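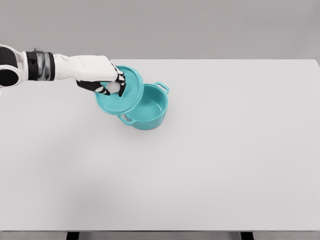
Skalero Pot Lid Trials: Frequently Asked Questions

Last updated 28/05/2025

Jump to: The basics | The hands | The controllers | Cameras | Results so far | Running it yourself

THE BASICS

What is Skalero?

Skalero is our running comparison of robot hands, grippers and controllers on one kitchen job: take the lid off a pot, hold it clear, and put it back on. All of it happens in simulation. We started in October with one hand and one controller, got completely hooked, and kept adding to it.

Why a pot lid?

It's a brilliant little test! Picking up a block tells you whether a gripper can close. A lid asks for a lot more. The knob is small, the lid is wide and heavy compared to the knob, and as soon as the grip is a touch off centre the whole thing wants to tip. Then you have to bring it back down onto a round rim and have it sit flat. We've tried drawers, mugs and spray bottles too, and none of them separated the hands as clearly.

Is the pot a real product?

No, we modelled it ourselves. It's a round teal casserole with a loop handle on each side, and the lid matches apart from the white knob. The colour is partly taste and partly practical, as it stands out well from the white table and makes it very easy to see in playback where the rim is.

Why is the table so bare?

The standard scene has the pot and lid and no clutter. We wanted to compare hands before we compared how well anything copes with a messy bench. A cluttered version is in the works, with a ladle and a folded tea towel, and the tea towel is giving us grief (cloth is slow to simulate and loves to slide through the tabletop).

What counts as a success?

The lid has to come fully clear of the rim, stay up for 5 seconds, and then go back on so that it's seated all the way round. Dropping it from a low height and having it land in place by luck does not count. We check how fast the lid is moving at first contact, and anything above the limit is scored as a drop.

Do you allow the lid to tilt?

Yes, and quite a lot. Early on we failed any run where the lid went past a small angle, and that was a mistake on our part. People tilt lids all the time when they lift them. With a pinch on a small knob the lid is going to lean one way or the other, and a good controller can carry it like that and level it out on the way down. We now record the tilt and report it separately from the pass or fail score.

THE HANDS

Which hands have you tried?

Two so far. The Dernau is a jointed hand with a thumb and fingers, and the Pikside is a simple gripper with a pair of parallel jaws. Both are mounted on the same white arm with the same reach, so you're comparing what's on the end of it.

Which one is better?

It depends which part of the job you care about, and we love that the answer isn't boring. The Pikside is lovely at the first grab. It closes square on the knob, it hardly ever misses, and it's quick. Once the lid is in the air, though, those flat jaws act like a hinge. The lid swings, and if it swings at the wrong moment the put-back is ruined.

The Dernau takes longer to settle into its grip. The thumb comes down on one side of the knob, the fingers curl down on the other, and there's a fair bit of small shuffling before it lifts. But then it can correct! You can watch the fingertips shift to slow a swing before it gets away. On the put-back it's well ahead.

Could the gripper take hold of the rim of the lid instead?

We tried it. Wide jaws on the lid's outer rim give a very solid hold, but the jaws need somewhere to go when the lid comes back down, and they end up wedged against the pot. You can let go early and nudge the lid across, which works more often than you'd think, but it's a different task and we score it on its own page.

Will you test suction cups?

Lots of people ask. Our lid has a slightly rough, speckled finish, and the suction model we have treats every surface as either perfect or useless. Until we have something in between we don't trust the numbers, so we've left it out.

How do you model the fingertips?

Each fingertip has a soft contact patch with its own friction setting. We keep the friction the same for both hands in the main tables. There's a second set of tables where we turn it down in steps, and it's well worth a look if you're choosing a hand for a greasy kitchen. The Pikside falls off a cliff at the lowest setting. The Dernau sags a bit and keeps going.

THE CONTROLLERS

What is Villca?

Villca is our own learned controller, trained on demonstrations. A person drives the arm and hand with a glove and a foot pedal, we record the whole thing, and the controller learns to copy it from whatever starting position it's given. The current version was trained on 2,000 demonstrations, split evenly between the two hands.

What do you compare it against?

A scripted controller that we wrote by hand. It knows exactly where the knob is, moves above it, closes, lifts, waits, lowers and opens. It has no ability to react beyond a simple rule to squeeze harder when something slips. We expected it to be a pushover. With the Pikside and a centred pot it's seriously good, and it embarrassed our first two versions of Villca.

Does the pot move between runs?

Yes. It starts in a different place and at a different rotation each time, within an area we've marked out on the table. Handle position matters more than we guessed. When a loop handle ends up close to where the hand comes in, Villca will sometimes swing wide to avoid it even if there's heaps of room. We think that habit came from one very cautious stretch of demonstrations and we're recording new ones to balance it out.

Can I plug in my own controller?

Please do! Your controller gets the joint positions, the contact forces and whichever camera views you ask for, and sends back target positions. If it can do that, it can run in Skalero. You don't need to use our training code or our demonstrations.

CAMERAS

What camera views are there?

A fixed view from above and in front of the table, and a wrist view that travels with the hand. You can use either or both.

Is the wrist camera worth it?

For the grab, absolutely. For the put-back, less than we'd hoped. Once the hand is holding the lid, the lid fills most of the wrist view and hides the pot, so the controller is working nearly blind just when it needs to see the rim. The fixed view has a much better look at it, especially when the lid is tilted away and the inside of the pot is showing. Our best results use both views, with the fixed one doing most of the work on the way down.

Have you tried a side camera?

It's next on the list. A low view level with the rim should make it much easier to tell whether the lid is seated or propped up on one edge.

Why is the background plain grey?

It renders fast, and it keeps the comparison about the hands. We do have a set of busier backgrounds for training. If you're planning to move a controller onto a real arm, use them.

RESULTS SO FAR

How many runs go into each result?

3,000 for every pairing of hand and controller. That sounds like plenty, but the differences between good setups are small, and with fewer runs the order of the table kept changing on us.

What surprised you most?

How often a run goes wrong during the hold. We built this expecting the grab to be the hard part and the put-back to be the exciting part. The hold was meant to be a bit of dead time. Instead it's where you see slow creep, when the knob works its way down through the grip a tiny amount at a time and the lid leans further and further. Watching a hand notice that and fix it is the most fun we've had on this project.

Do the results carry over to real hardware?

We don't know yet, and we'd ask you not to read them that way. Contact between a curved knob and a soft fingertip is one of the harder things to simulate well. We'd treat the ranking as a good reason to try one hand before another. A real bench setup is being planned, and we'll post whatever it shows, flattering or otherwise.

RUNNING IT YOURSELF

What sort of computer do I need?

A decent desktop with a graphics card will run single trials with both cameras on. Full batches are a different story and are best left overnight. Turning off rendering speeds things up enormously if your controller doesn't use the cameras.

My lid shakes or jumps as soon as it's touched. What's wrong?

Check the time step first. If you've made it longer to save time, the contact between lid and rim gets jittery and the lid can pop straight up. Go back to the default. If it still jumps, reload the pot model, as the version in the October download had the lid sitting slightly inside the rim.

The Dernau thumb gets stuck behind the knob. Is that a bug?

Usually it's the approach angle. The hand needs to come in tipped downward over the lid. If it arrives too flat, the thumb slides past and catches on the way back. Raise the approach point a little and try again.

Can I swap in my own pot?

Yes. You'll need a separate model for the lid, a marked grasp point on the knob and a circle for the rim. Glass lids load fine, but the cameras have trouble with them and so will your controller.

How do I send in results?

Use the upload form on the Skalero downloads page and include the log files along with your scores. Tell us which hand, which camera views and which friction setting you used. We rerun everything before it goes in the tables, and failed runs are welcome too. We watch those first.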